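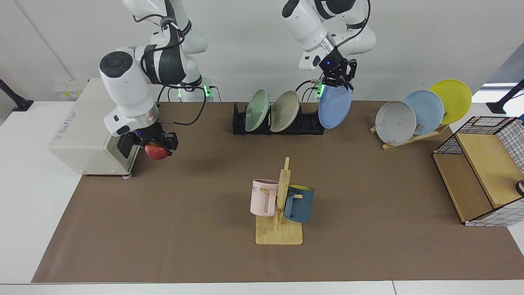 Visit to the Killdale shared workshop: two arms, one kitchen table

Killdale is a members' workshop on the upper floor of a former dye store. I went in September to see the two-arm build that Ulla Vuorinen and Darren Yeoman have been writing up in the members' newsletter. Doors opened at two and I stayed until the building closed. Tea was available.

The build

The project is called Nutsugah, after a misspelling on the first parts order. Its purpose is to put crockery away. Both arms were bought used as bare manipulators, without controllers, and the pair have spent 2,607 pounds to date, including the grippers, cabling and a replacement power supply. The figure excludes the table, which was already in the building.

The arms are mounted at the back of the table, one to each side, and each ends in a black parallel gripper. A brown mat covers most of the top. Vuorinen said that the first trials were run on the bare surface and that mugs slid when released slightly off vertical. The mat cured most of this. Its colour also gave the vision software less trouble than the white tabletop, on which a pale plate was often missed altogether.

Cabling is external. The gripper leads run back along the arms in loops, and the length of those loops took longer to settle than anything else in the mechanical work. Too short, and the wrist stops before the end of its travel. Too long, and the cable reaches the crockery before the gripper does. The present lengths were arrived at by trial.

Control

One desktop computer runs both arms. Each has its own motion planner, and a small supervising program reserves volumes of space so that the two cannot enter the same one together. It is a crude scheme and wastes time, as an arm will wait for a reserved volume that the other has all but left. Yeoman has a finer version on his own machine and has not yet merged it.

Grip force is set per object from a table in a text file. Plates are limited to 30 per cent of the available force and mugs to a little more. Fruit was added over the summer as a test of something that is neither flat nor fitted with a handle. With an apple, the fingers close until the motor current rises and then hold.

Racks

The crockery is ordinary household stuff. Plates go into a black slotted rack or a wooden stand with a backward lean, and mugs go on a wooden mug tree. The slotted rack is the harder of the two for plates. The rim must enter nearly square to the slot, and any error in the grasp is carried down to the lower edge, where it does most harm. The log for the month before my visit gave 80 per cent of plate insertions as complete without a retry.

Mugs are a separate problem. The handle has to pass over a short peg, and the camera loses sight of the peg as the mug comes up to it. The last part of the movement is therefore made blind, from a position stored beforehand. If the tree has been nudged, the stored position is wrong and the routine has to be taught again.

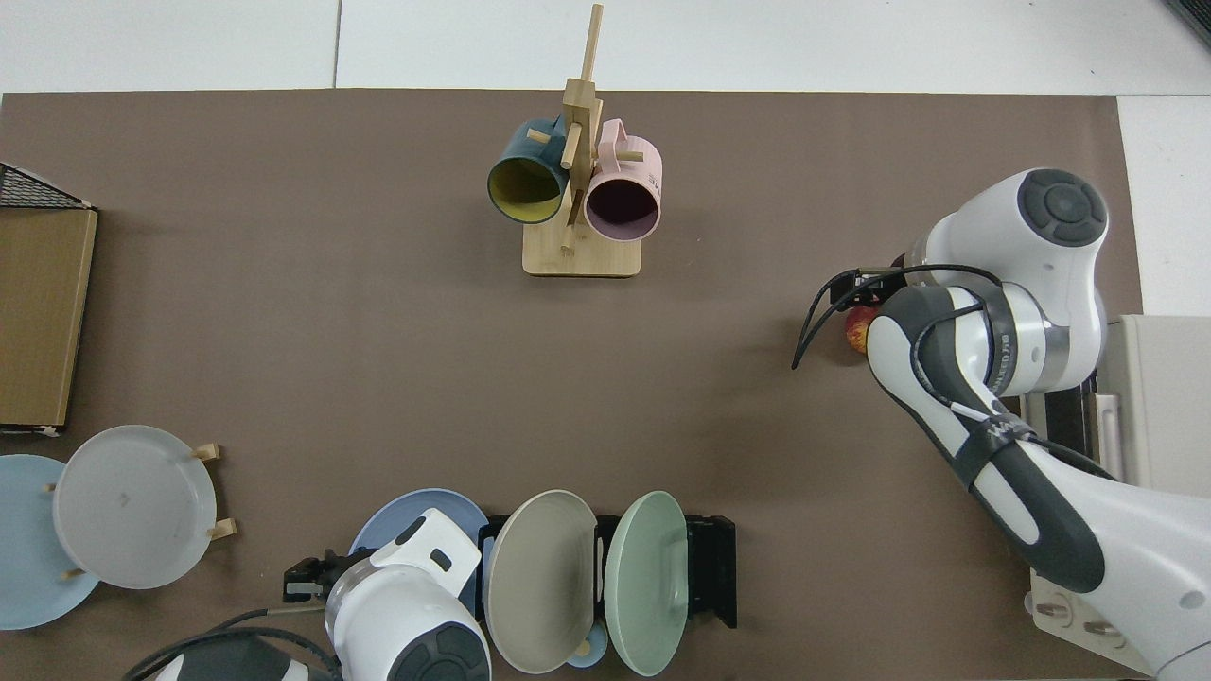 Ulla Vuorinen remarked that she would fix the tree to the table tomorrow if it were left to her, and that teaching the pegs again takes 20 minutes each time. Yeoman prefers to leave it free and have the software find it. They had not agreed by closing time.

Access

Killdale is ten minutes on foot from Plandville station, by the canal side. Visitors sign in at the ground floor and should bring flat shoes for the stairs, which are open tread. The Cutville workshop has a similar build with a single arm, and I hope to get there before the winter.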